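Giving the Toaster Back: what happens to the gifts when the wedding's off
Speaker notes, Clallthorpe library evening talk, August 2025

Start without the slides. Say hi, check the mic, ask who's ever been to a wedding that didn't happen. Wait for the hands. (There are always more than you'd think, and somebody always laughs too loud.)

Okay, so I was engaged. We'd sent out invitations to 200 people, we'd booked the hall, and then six weeks before the day we sat in the car outside the grocery store and called it off. I'm fine! He's fine! We're both much better off, and I'm going to skip the sad part tonight because I only have the room for an hour and the sad part is pretty standard.

What I want to talk about is the spare bedroom. By the time we broke up it had 14 wedding presents in it, most of them still in the wrapping, and I had no clue what to do with them. Could I keep them? Did I have to mail them back? Was I supposed to send a card? What would the card even say?

I looked it up, and the old etiquette advice is pretty clear: if the wedding doesn't happen, the presents go back. Fine. But the advice assumes you're a person with a car, a free week and steady hands, and I was eating cereal over the sink at that point.

Read the first note I wrote, the bad one: "Dear all, due to unforeseen circumstances please let us know your preferred outcome regarding your item." Let them groan. It sounds like an airline lost their luggage.

Next slide.
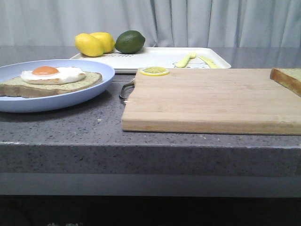
Surely you could keep the small stuff, was what one reader wrote to me when I first put this story on my blog, because nobody wants a butter dish back and it's more embarrassing for them than for you to have it turn up on the porch. I went back and forth on that one for ages. I think she's half right. Most people really didn't want their things back. But they did want to be asked, and the couple of times I didn't ask (I just assumed) I heard about it later through my mother.

So ask. Ask everybody, and ask in a way that's easy to answer. My second note was three lines. We're not getting married. Thank you so much for the gift. I'd be glad to send it back, and if you'd like me to do something else with it, tell me. I sent it by text to the people I text and on paper to the people who'd faint if I texted.

Don't explain the breakup in the note. I can't say this loudly enough. I put one sentence of explanation in my great-aunt's copy and ended up on the phone with her until dinner.

Drink some water here. Then the three piles.

Pile one, going back. Pack it the day they answer. I let a set of glasses sit in the hallway for most of July and every single morning I walked past it and felt like a bad person.

Pile two, "keep it, honey." People mean it, so let them mean it. Say thank you again and put the thing in your kitchen and use it.

Pile three is the group gifts, and oh boy. My coworkers had chipped in through Kassa, the little app where everybody throws money in a pot, and the gift was a card for $200 at a home store called Prato. Who do you give that back to? I tried to work out who'd paid what and got nowhere. In the end I handed the card to the person who'd organized it and said, you decide. It went toward a new coffee maker for the break room. Everybody was happy, including me, and I still drink that coffee.

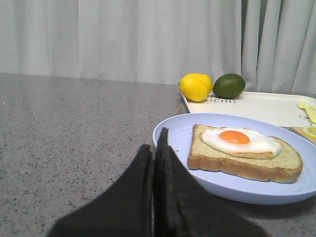 The stuff you'd already started using is its own headache, and it's the part I get the most mail about. We'd opened things early. Of course we had, we were living together and we needed dishes! You can't really send back something you've been eating off for two months. Take a plate like the one up there, the round bluish one with the wide rim. If that came in a set and you've had spaghetti on it every other night, it's a used plate, and the kind thing is to say so. "We've been using these, and I'd love to send you the money for them, or half of it, or a very long thank-you letter." I wrote that to my ex's godparents. They picked the letter. It took me two evenings and I'm prouder of it than of anything I wrote in college.

Who gets the used things, you or the ex? We went by whose side of the guest list it came from. It's a dumb rule and it worked great. The only fight was over a lamp from a friend we'd met together, and I sold that lamp on Grarkum for $50 and we split it down the middle. (He still says I could've gotten more. He's probably right, it was a nice lamp.)

If I'm running over, skip the lamp.

Cash and checks: give them back, full amount, fast. If you've already spent some on the deposit for the hall, say that plainly and give a date. People are so much nicer about a date than about silence.

Next slide, then slow down a bit. This is where it gets quieter.

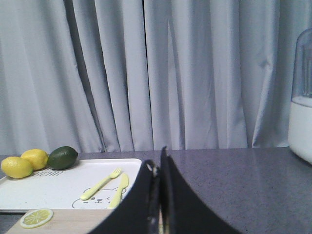

Isn't it easier to say nothing and let everyone forget, somebody asked me the last time I gave this talk, since most guests would be too polite to bring it up anyway. And yes, sure, for a while it's easier. Then you run into one of them at the dentist. I ducked behind a magazine once, a grown woman, over a salad bowl! After I'd sent the notes I didn't have to duck anymore, and a few of those people turned into real friends that year, the ones who wrote back with something silly.

Take questions here. If it's slow to start, tell the one about the fondue set that got returned to the wrong cousin.

Sample notes are on the table by the door, two kinds, short and very short. Remind people to take one for a friend, and stack the chairs before leaving.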